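Kurkholm Young Readers > Media and News > Explainers > What Is a Celebrity Rumor?

What Is a Celebrity Rumor?

Many people enjoy reading about singers, actors and sports stars. Stories about the lives of famous people are called celebrity news. Some of these stories are true. Others are rumors. A rumor is a story that is passed from one person to another before anyone has checked whether it is correct.

Where do rumors come from?

A rumor often begins with something small. A singer may leave a party early. An actor may cancel an interview. A reader sees this and makes a guess about the reason. The guess is shared online, and after a few hours it may be repeated as if it were a fact.

Consider the case of Bruno, a singer who did not appear at a concert in April. One fan wrote, "Maybe he has left the band." A website called Punon then used the headline "Bruno Leaves Band!" The word "maybe" had disappeared. Bruno had a sore throat, and he sang with the band again the following week. By then the story had been shared 2000 times.

What is a source?

A source is the person or document that a piece of information comes from. A good news story tells readers who the source is. Celebrity stories sometimes use phrases such as "a friend of the star" or "an insider." These people are called unnamed sources. An unnamed source may be telling the truth, but readers have no way to check. 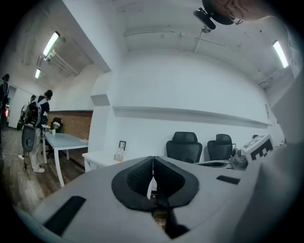

A bright office with white walls.

Reporters who write about famous people are expected to follow the same rules as other reporters. They should ask the star, or someone who works for the star, whether a story is correct. A person who speaks for a star is called a publicist. If the publicist does not answer, the reporter should say so in the story.

Hwa-young Jang edits the entertainment pages of the MacLeod newspaper. Last year her desk received 258 tips from readers, and 40 of them became stories. "The rest stayed in the drawer," she explains. "We could not find a second person who knew the facts."

Do famous people have a right to privacy?

Privacy means being able to keep parts of your life to yourself. Famous people choose to share their work with the public – their songs, their films, their games. They may not wish to share news about their health, their family or their friendships. Children of famous people did not choose to be famous at all, and many newspapers will not print pictures of them.

Untrue stories can be hurtful. When a newspaper finds that it has printed something wrong, it should publish a correction. A correction is a short notice that gives the right facts.

How can I check a story?

Look for the name of the writer and the date. See whether other news outlets report the same thing, and whether they all copied it from one place. Watch for words such as "might," "claims" and "reportedly" – they show that the writer is not certain. If you are still unsure, ask a teacher, a librarian or an adult at home before you share the story.

Words to know

Headline: the title of a news story.
Publicist: a person who speaks to reporters for someone famous.
Source: where a piece of information comes from.

Contact Kurkholm Young Readers | Copyright Kurkholm | Back to top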